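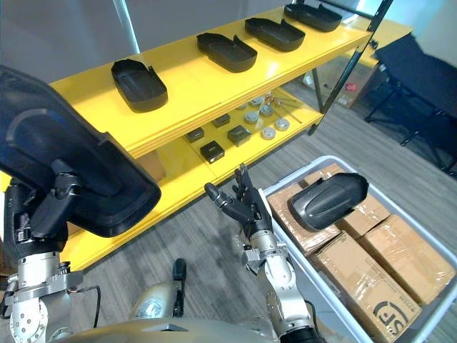

**Vol. 3, No. 2**

# Londaslow Ferry Notices

This folder keeps the typed text of the notices which were pinned at the ferry landings of Londaslow and Atport. There are roughly 3000 notices in the full set. Most of them are very short, for example "No evening crossing" or "Bicycles on the lower deck only". I began to type them for my own interest in how people write public notices, and later others asked for a copy.

Last changed: September 13, 2026

## What is in the folder

- `notices.csv` – one row for each notice
- `landings.csv` – the names of the landings, with old spellings
- `words.txt` – local words and short forms, explained
- `doubtful.csv` – 400 notices where I am not sure of the reading

The columns of `notices.csv` are:

| Column | Meaning |
|---|---|
| `id` | number given by me, it has no meaning in itself |
| `landing` | name as in `landings.csv` |
| `date_written` | the date on the paper, empty if there is none |
| `text` | the words of the notice, spelling not corrected |
| `hand` | `typed`, `pen` or `mixed` |
| `note` | my remarks, often empty |

Please do not fill the empty dates by guessing from the neighbouring rows. The papers were kept in bundles and the bundles were not in order of time. 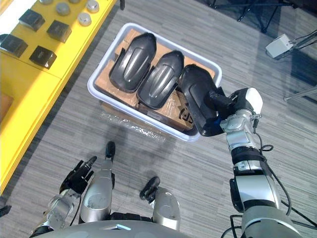
Parveen Sial wrote to ask why the spelling mistakes are still in the text, as they make searching difficult. She would prefer a second column with the corrected words.

I agree that it would be useful, and I have started it for the Atport notices. It goes slowly. The word "slip", for instance, can be the landing itself or the small paper ticket, and a wrong correction is worse than a mistake left alone. Until the column is complete I keep it out of the main file.

## Reading the file

The file is plain text in UTF-8 with commas between the fields. Line breaks inside a notice are written as `|`. Some spreadsheet programs change the dates when they open the file, so choose "text" for the column `date_written`.
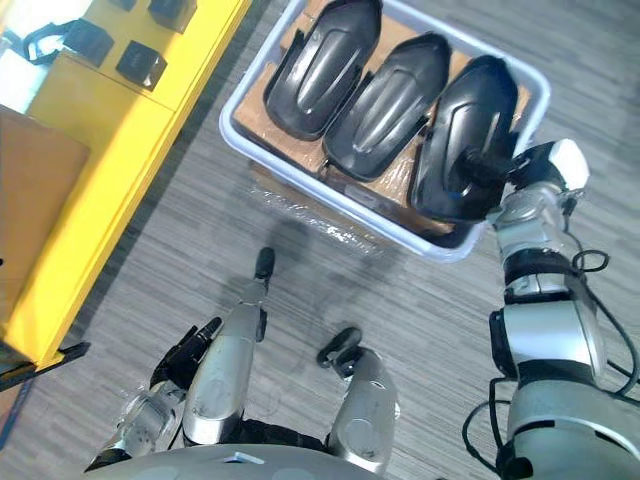 Lawal Nwachukwu reports that the same winter notice comes up again and again under different numbers, and that he removed the repeats before he counted any words.

It is a fair thing to do for counting words. In the main file the repeats will stay, as each is a separate piece of paper, sometimes with a different landing. Look for `same as` in the `note` column to find them.

## Known problems

- The landing called Mengal has two spellings before the new pier was built. Both are in `landings.csv`, but not every row is joined correctly.
- Notices in pencil are marked as `pen`. I was too late with this idea to go back.
- The February papers had water damage, and many lines end early. A missing part is shown as `[...]`. 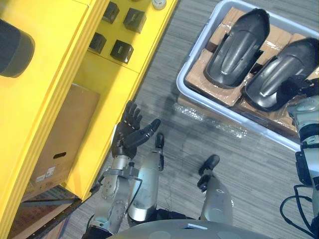

- Prices are copied as written, also when the sum is clearly wrong.

## Use and thanks

You may copy and change the files freely – only please keep this page together with them. Ghazala Bangash checked the list of local words, and Adeel Jadoon lent me the Atport bundles. Corrections are welcome, with the `id` of the notice in the first line of your message.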